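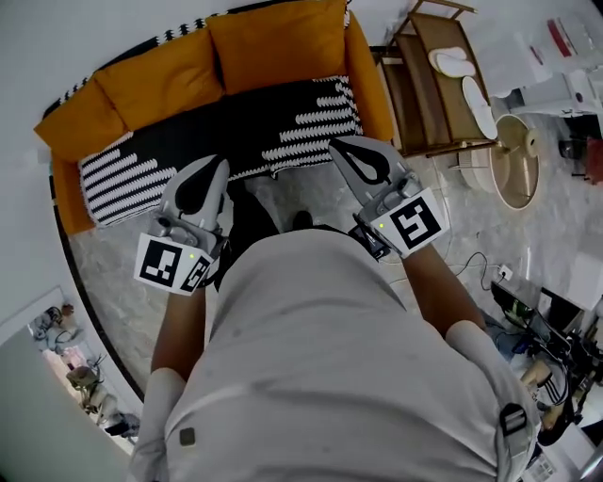 The Cushion Problem

How a fault the size of a grain of rice spoiled most of a month's work at Markness, and what the team did about it

If you spend any time with the people who teach robots to do housework, you find out fairly quickly that most of them are thinking about sofas. Sofas are soft, they sag, they come covered in things that slide, and a throw blanket never lies the same way twice. The small company of Markness has been working on living rooms for the better part of two years now, and its collectors go from apartment to apartment with a gripper in each hand, straightening cushions and folding blankets so that a machine can learn the motions from them later on.

It is pleasant work, by most accounts, if a little hard on the shoulders. A collector stands in front of the sofa, reaches out, pinches, lifts, lays down, and does it again. Each gripper carries a marker block with black square patterns on it, and the software works out from those patterns where the hand is and how it's turned. There's a small green light beside the block as well, and for a long time everyone took that light to mean that all was well with the world.

In March it wasn't. The trouble began with a model called Minja, which had been folding blankets quite nicely on the test arm and then, after a fresh round of training, started pushing its left finger pad down into the seat as though it were kneading bread. The first guess was the new blankets. The second was the arm itself, and a good week went into swapping motors and checking belts (there is still a drawer full of perfectly healthy belts). Then one afternoon the arm drove the pad into the wooden front rail of the test sofa, hard enough to crack the pad and send a piece of it across the room. It landed well short of the person at the desk, but it was the end of guessing, and the arm was switched off before anyone had gone to look for the piece.

The answer, when it came, was almost embarrassingly small. One of the marker blocks had worked loose on its mount. A screw had backed out by a hair, and whenever the collector squeezed the handle the block tipped forward, so that the software believed the hand was higher than it really was. The green light went on glowing all the while, because the light only reports that the gripper has power and is talking to the recorder. It has no opinion about screws.

Out of 150 sessions recorded that month, 90 had been made with the faulty gripper. The engineers hoped at first to correct them with a bit of arithmetic, and for 29 of them that worked, the tilt being steady enough to subtract. The rest wandered. The block had leaned one way in the morning and another by lunch, and there was simply no telling where the hand had been. Those sessions were thrown out, which was a sad sort of day for the people who had stood in other people's living rooms making them.

What has changed since is mostly humble stuff. Novico, the workshop that builds the mounts, now fits a locking washer and a little pin that stops the block from turning. Collectors begin each session by touching the two finger pads together at a fixed point, and again at the end, and if the two readings disagree the session is set aside the same day. It adds roughly 39 seconds, and there was some grumbling, though less than you might expect.

The test arm has a softer limit on how hard it may press, set by its own motors and quite apart from anything Minja believes about the height of a cushion. There is also a painted line on the floor of the lab, and a stop button on the near side of it. The safety review, which was done by an outside outfit called Mindcombe, was blunter about the missing line than about the loose screw, and I think the team at Markness would agree with that now.

Minja has been retrained and is back to folding. I watched it take a blanket by two corners one morning and lay it over the back of the test sofa, a bit crooked, and then go back and tug at the crooked side. The cracked pad sits on a windowsill by the coffee machine, with its screw taped beside it.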